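23 May 2019, Gondotville, back room

Spent most of the morning getting the long table ready for the Makari samples, and I'm rather pleased with it! The plaid cloth is back on (I missed it, I'll admit), and I've put the power over at the far corner so Babar Khattak and I can both charge things without swapping seats.

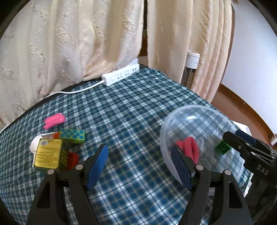 *Table by the curtains, power strip at the far corner.*

Still to do: press the spare cloth, find the tape measure, and write to Tendia again about the 20 swatches they promised us in December. Babar, if you get in before me, please leave the strip where it is, I do like it there.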